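Comparing two sets of gripper fingers on the same arm

Before you begin, fit the first set of fingers and restart the controller. Values stored from a previous set must be cleared, as the Pruvulora software keeps the last closing width in memory.

1. Move the arm to the rest position and close the fingers fully with nothing between them. Check in the wrist camera view that the tips meet evenly along their whole width.

2. Enter this position as zero. Open and close the gripper 5 times and note the reading after each closure.
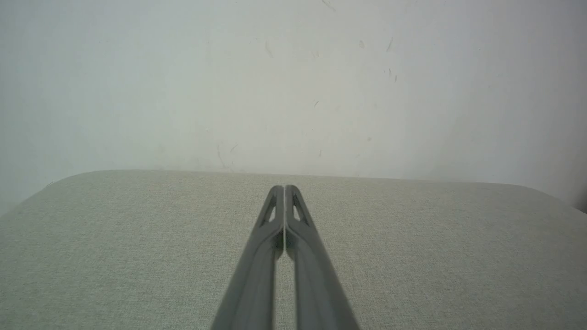
Wanda Krawczyk asks that users also repeat the zero check at the end of a session, as her readings on the Mukach fingers had drifted by the afternoon and a whole set of results had to be discarded. The check should be entered on the same sheet as the first.

3. Run the standard pick list at the low force setting. The list contains 98 picks and must not be shortened, even where the early results seem clear.

4. Change to the second set of fingers – the wrist camera stays in place – and repeat steps 1 to 3. Do not alter the lighting or the arm speed between sets.

5. Record dropped items and missed grasps in separate columns. A grasp that slips but holds is entered as a success, with a remark.

Fingers that have completed 2000 closures should be returned to the Jayasinghe store for inspection before further use.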